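Septiembre, 6:40
Por Pangilinan

El margen de conexión no es un dato comercial

Las compañías aéreas publican un tiempo mínimo de conexión para cada aeropuerto y los buscadores lo aplican como si fuera una constante física. En la terminal de Grullness ese mínimo figura en 20 minutos para vuelos nacionales. La cifra se calculó con la terminal antigua, cuando las puertas compartían un solo pasillo y el control de seguridad quedaba fuera del recorrido de tránsito.

Hoy el pasajero en conexión baja una planta, cruza el vestíbulo y vuelve a pasar el filtro. De los cuatro carriles de inspección, a primera hora de la mañana suelen abrir dos. Con una cola de 200 personas, el mínimo publicado deja de ser alcanzable aunque el vuelo de llegada sea puntual. El sistema de reservas, sin embargo, sigue vendiendo el enlace como válido.

Se alegará que el billete único protege al viajero, y es cierto en lo contractual: si pierde el segundo vuelo, se le reubica. Pero la reubicación consume asientos de la salida siguiente, que en temporada alta ya va llena, y traslada el problema al mostrador. El coste existe aunque no aparezca en la tarifa.

Mi propuesta es limitada. El mínimo debería revisarse cada trimestre con tiempos medidos de puerta a puerta, separados por franja horaria, y publicarse junto con el percentil empleado. Un valor único para las 6:00 y para las 15:00 carece de sentido operativo.
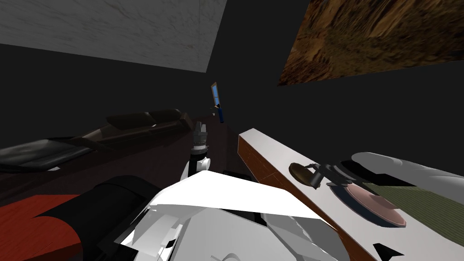 Interior simulado con sofá de cuero oscuro. Foto: Skanarari

Tampoco basta con ampliar la sala de espera, como se anunció en primavera. Los asientos absorben retrasos ya producidos; la capacidad del filtro determina cuántos se producen. Mientras el presupuesto se destine a lo primero, convendría al menos que el buscador dejara de ofrecer enlaces que la terminal no puede cumplir.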